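Papel de desenho

O papel de desenho é um suporte em folha destinado à execução de desenhos a lápis, carvão, tinta ou outros meios secos e húmidos. Distingue-se do papel de escrita e do papel de impressão pela gramagem mais elevada, pela encolagem adaptada ao meio previsto e pela textura da superfície, designada grão. É utilizado no ensino, nas artes visuais, no desenho técnico e em trabalhos de traçado e marcação em oficina.

Composição

A matéria-prima de qualquer papel é a fibra de celulose. Nos papéis de uso escolar e de esboço predomina a pasta de madeira, obtida por processos mecânicos ou químicos. A pasta mecânica conserva grande parte da lenhina, substância que amarelece e fragiliza a folha com a exposição à luz. A pasta química, da qual a lenhina foi em larga medida removida, origina papéis mais claros e duradouros. Nos papéis de qualidade superior emprega-se fibra de algodão, pura ou em mistura, mais longa e mais resistente à fricção repetida da borracha.

À pasta juntam-se cargas minerais, como o carbonato de cálcio e o caulino, que aumentam a opacidade e a brancura. O carbonato de cálcio desempenha ainda a função de reserva alcalina, retardando a acidificação da folha.

Encolagem

Chama-se encolagem ao tratamento que reduz a absorção de líquidos. Pode ser interna, quando o agente é adicionado à pasta, ou superficial, quando é aplicado à folha já formada. Um papel sem encolagem comporta-se como um mata-borrão: a tinta espalha-se pelas fibras e o traço perde definição. Os papéis para aguarela recebem tradicionalmente gelatina à superfície; os destinados a lápis e carvão exigem menor proteção contra a humidade.

Gramagem e formatos

A gramagem exprime a massa por unidade de superfície, em gramas por metro quadrado. Os papéis de esboço situam-se na faixa inferior, os de desenho acabado na intermédia e os de aguarela na superior, podendo estes últimos atingir 600 g/m². As folhas muito pesadas dispensam o estiramento prévio, operação que consiste em humedecer o papel e fixá-lo a uma prancha para que seque sem ondular.

Na Europa, os formatos mais comuns são os da série A, cuja proporção entre os lados se mantém quando a folha é dividida ao meio. Subsistem, contudo, formatos tradicionais, sobretudo nos papéis feitos à mão, bem como rolos dos quais se corta o comprimento desejado.

Grão

O grão resulta do modo como a folha é prensada. Distinguem-se habitualmente o grão fino ou acetinado, obtido por calandragem; o grão médio, próprio da prensagem a frio; e o grão grosso, em que a folha conserva o relevo do feltro. O grafite adere melhor a superfícies com alguma aspereza – nas folhas acetinadas o traço é mais nítido, mas a gradação tonal é mais difícil. O carvão e o pastel requerem grão pronunciado.

Uso em traçado e marcação

Fora do âmbito artístico, a folha branca de grande formato serve para cobrir mesas de trabalho e receber marcas de referência a lápis. As marcas devem ser feitas com grafite duro e pouca pressão, de modo a poderem ser apagadas sem ferir a superfície. As folhas guardadas dobradas conservam o vinco, que pode desviar a ponta do lápis e não convém tomar como linha de referência sem verificação prévia com régua.

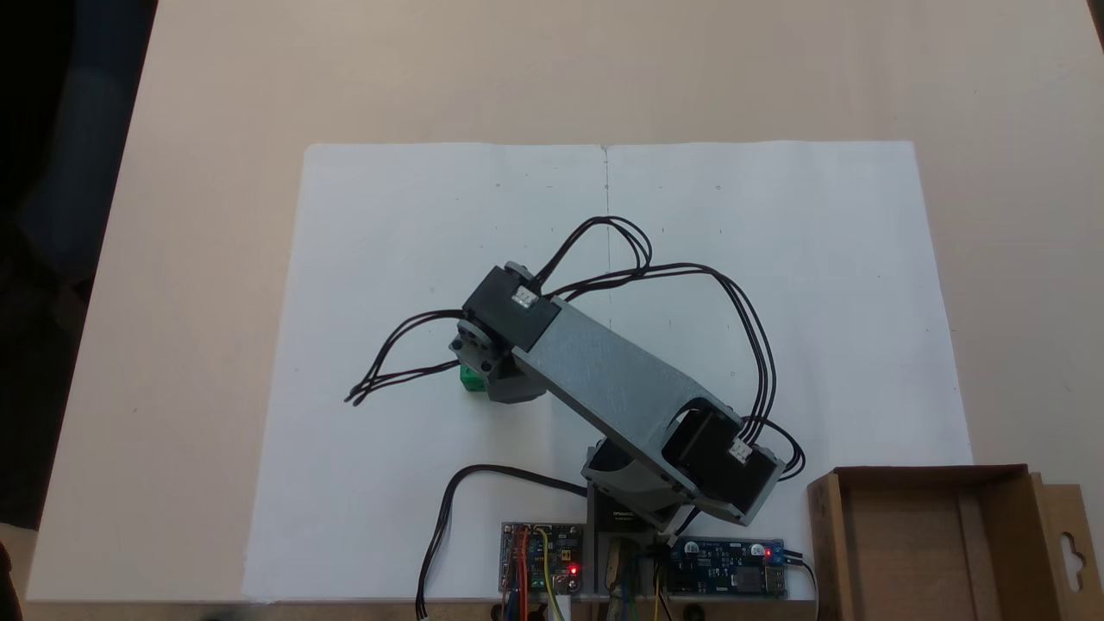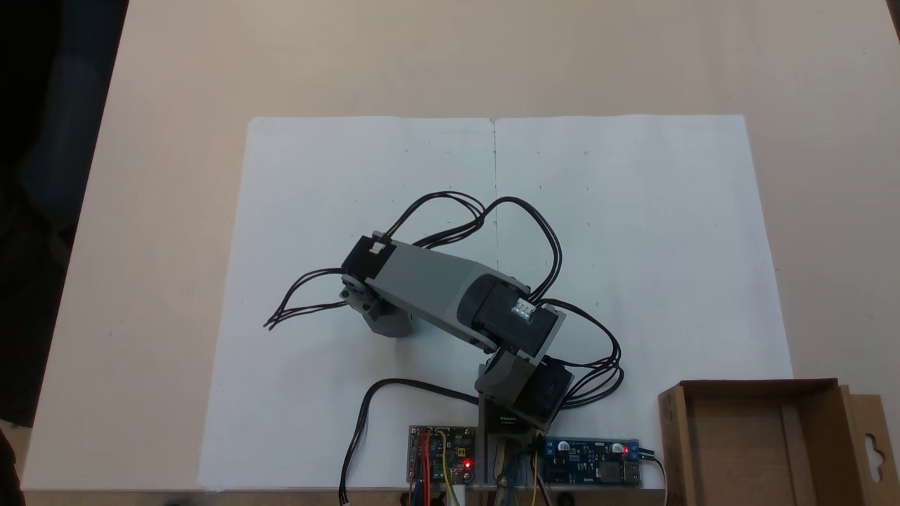 Folha branca de grande formato sobre um tampo bege claro, com um pequeno braço robótico de mesa.

A fixação do papel ao tampo faz-se com fita adesiva de baixa aderência, pesos ou percevejos, consoante o material da mesa. Nos trabalhos que exigem rigor dimensional deve atender-se à higroscopicidade: as fibras absorvem humidade do ar e dilatam, sobretudo no sentido transversal ao do fabrico. Por este motivo, recomenda-se deixar a folha na sala de trabalho durante algum tempo antes de iniciar a marcação.

Conservação

O papel de desenho deve ser guardado na horizontal, em gavetas ou pastas, ao abrigo da luz direta e de variações bruscas de humidade. Os desenhos a carvão e pastel são separados por folhas intercalares de papel isento de ácido. A enrolagem é admissível para transporte, preferencialmente em tubos de diâmetro largo e com a face desenhada para fora.

Ver também

Cartolina
Gramagem
Grafite
Papel vegetal
Papel milimétrico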